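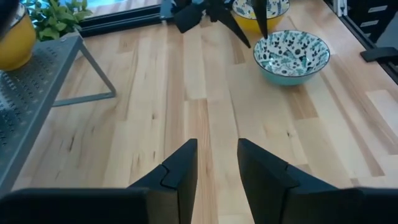

Le numéro 393

Hugo Brunet attendait depuis neuf ans la dernière saison de Narkitz. Il avait gardé toutes les figurines sauf une, celle de la gardienne du phare, qui portait son manteau gris et une petite lanterne. On l'avait vendue seulement dans une boutique de Colov, pendant un mois de septembre où lui était à l'hôpital.

La boutique existait encore. Madame Rattana Yensuk le reçut sans se lever de sa chaise.

– La gardienne ? J'en ai une. La boîte est un peu écrasée dans le coin.

– Cela m'est égal, dit Hugo, et ce n'était pas tout à fait vrai.

Elle posa la boîte devant lui. Sous le socle, on lisait le numéro 393. Hugo pensa à l'épisode 19, quand la gardienne laisse partir le bateau de son frère et continue d'allumer la lampe chaque soir. Il l'avait regardé avec sa mère, qui ne comprenait rien à l'histoire et qui avait pleuré quand même.

– Combien ?

– Cent un euros.

– Pourquoi cent un ?

– Cent pour la figurine. Un pour moi, parce que je l'aimais bien.

Il chercha dans sa poche et trouva deux billets de cinquante et une pièce. Dehors il pleuvait. Il mit la boîte sous son manteau et marcha jusqu'à la gare, assez lentement, en la tenant droite.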